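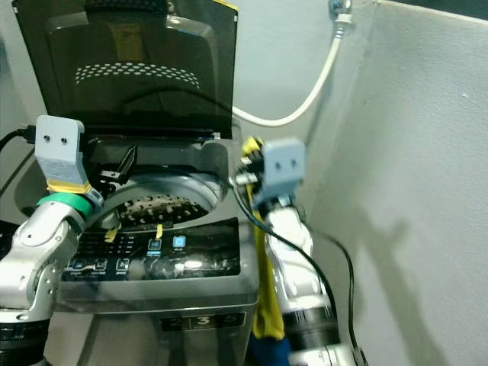 Where should residents keep their bicycles overnight?
In the locked cycle store behind the building they live in, with the frame and at least one wheel fastened to the rack.

The residents' office at Ernthorpe has received 3 reports of attempted bicycle theft since the last newsletter. Two concerned bicycles left against the front railings, and the third a bicycle chained to a drainpipe in Gravness Court. All were reported in the early hours of the morning. In the Gravness Court case a resident on the first floor switched on a light and the persons concerned left on foot towards Grillgate. The chain had been partly cut and has been replaced at the owner's expense.

Residents are reminded that railings, drainpipes and stair rails are not approved places for securing a bicycle. The tenancy conditions also require that hallways be kept clear at all times, and bicycles found there will be moved to the store and labelled.

Changes to the cycle store
A further 16 spaces will be available in the Bataineh Road store from July. Spaces are allotted in order of application, and the form may be collected from Suryani Majimbun at the residents' office. The present key will cease to work when the new lock is fitted. Each household may hold 2 replacement keys, and lost keys should be reported on the day the loss is noticed.

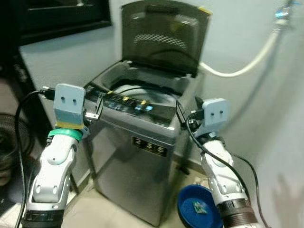 Reporting an incident
A resident who sees a theft in progress should telephone the police on 999 and should not go outside to confront anyone. If the theft is discovered afterwards, the number is 101. Please then inform Ridwan Menon, quoting the crime reference, so that the office may check the gate records for the night in question.

Marking and registration
Annick Hoarau will be marking frames in the courtyard at Gravness Court throughout July, between 5pm and 7pm on the dates displayed in each entrance. There is no charge. Residents should bring the bicycle and a note of its frame number, usually found beneath the pedals. Children's bicycles and scooters may also be marked.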